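Setting up the toy tray

1. Put the tray on the counter, textured floor facing up. I use a big one with a raised rim – balls roll, trust me!

2. Add a few small things in different shapes. Leave some space between them.

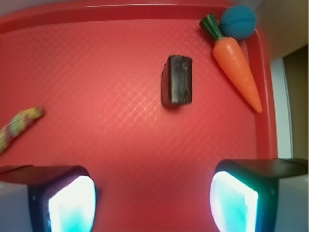
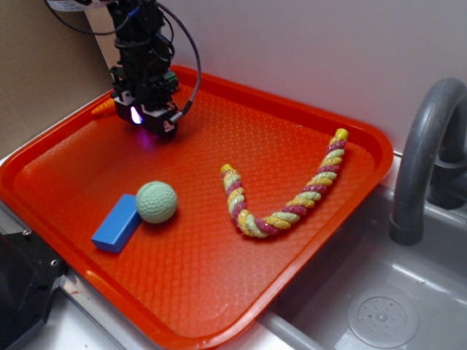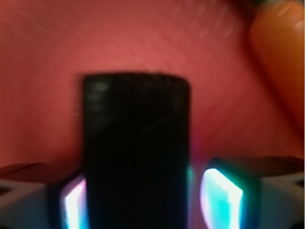 Fig. 14. My red tray (first two) and a black piece up close (last).

Note: I like a textured floor best, it slows the balls down a bit.

Caution: keep the tray level if part of it hangs over the sink.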